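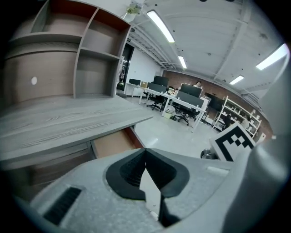

Gravstead Under-Desk Heating Panel, 248 W

Dostier, the maker, calls this panel "whole-room comfort." We've sold it through three winters and wouldn't go that far. It warms your shins and knees. If the room is cold, the room stays cold.

Output: 248 watts on high, no low setting on the older version
Cord: 15 feet, flat plug
Timer: shuts off after 400 minutes (an odd number, and you can't change it)
Mounting: four screws or the magnetic strip

Use the screws. The strip holds fine on a steel leg and badly on anything painted thick. The box says the panel heats up in 30 seconds. Ours took a good deal longer, and the Esside model we also carry was no quicker.

The "energy saver" badge on the front refers to the timer and nothing else. Compared with a space heater it does draw less, as any small heater would.

The felt cover is sold separately and we don't see much point in it. Stock with the new switch is due in March.
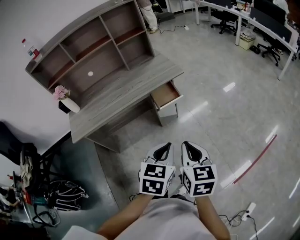
Can I plug it into a power strip?
Dostier says to use a wall outlet only, and we won't take back a panel that has been run any other way.

Returns: unused, in the box, with the screws.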